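How I record a dish rack task for a two-arm policy

I've been gathering demonstrations for a cup-and-rack task on and off since September, and people keep asking how I set up a session, so I've written it down. None of it is clever. It's mostly the boring bits I wish I'd sorted out before recording 2888 episodes and then throwing a fair few of them away.

You'll need two arms you can teleoperate, a wrist camera, a fixed camera that takes in the whole work area, and a rack and cups. My leader arms are a pair from Felten and the recording software is Ustberg, but anything that saves joint positions and video on the same clock will do.

Step 1: Write the task down in one sentence

Mine says "put every cup in the rack, on its side or upside down". If two of you are driving, read it out loud before you start! Our first batch at Brultdale had two people with two different ideas of what a finished rack looked like, and the policy learned a sort of mushy average of both.

Step 2: Choose awkward cups

Go for a mix of see-through and solid, and a mix of sizes too. Clear ones are a pain for the cameras, so you want plenty of them in the data. I also keep two cups of the same colour in the set, so the policy has to cope with picking one of a matching pair.

Step 3: Fix what stays fixed

Rack, mat, lights and both cameras stay put for a whole block. I record 40 episodes to a block, then shift the rack a little and start the next one. Change the order of the cups every single episode — it's dull, but a policy will happily memorise a line-up if you let it.

Step 4: Drive slowly and leave your mistakes in

If a cup slips and you recover it neatly, keep the episode. If you knock the rack across the mat, bin it. I stop for a break after every 10 episodes, as my driving gets sloppy and I start rushing the grasps.

Step 5: Check both views before you carry on

Open a few episodes and look at the same task through each camera. You want the fingers in the wrist view, and both arms and the rack in the fixed one.
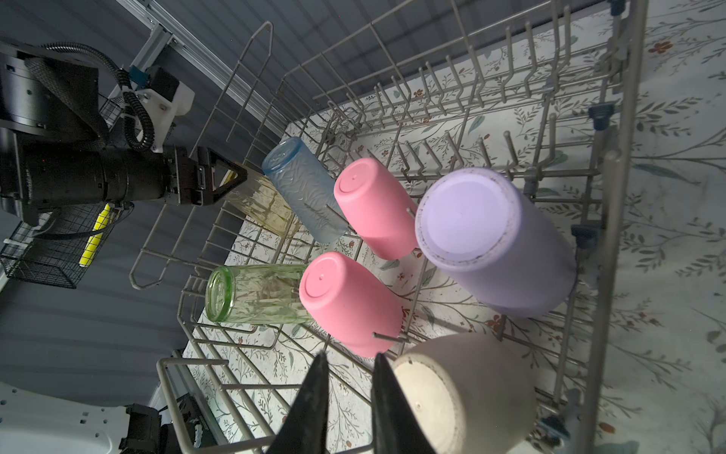
Wrist view first, then the fixed camera.

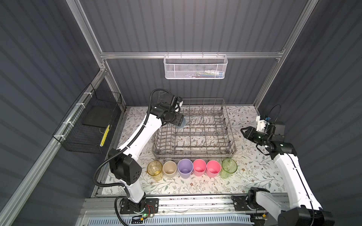 Step 6: Label and save

I give each episode a score out of 7 and a short note, such as "bumped a tine" or "two tries on the clear one". Everything goes into a folder named after the block, and on a Tuesday I copy the lot over to Fiore, our training machine. Do the notes straight away, while you can still remember which cup it was.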